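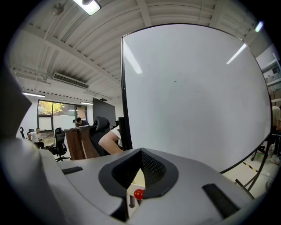 4.2 Changes in the daily work

Before the trial at Brorkthorpe, the sorting of small parts was done fully by hand, and each worker followed one box from start to end. With the Brastix system the boxes are shared, and the staff spend more of the shift at a desk, checking what the system could not decide. Tshabalala and Cisneros asked 75 employees how they felt about this.

Figure 3. Office area with desks, whiteboard and shelving.

Most of them said their backs hurt less. Several also said that they missed talking while working. At Lirkau, where 400 boxes pass in a shift, the older workers asked for longer training, and it was given to them in April.

© Pruitt Working Papers | Contact | Back to top
This site uses cookies. Accept
Shares: 2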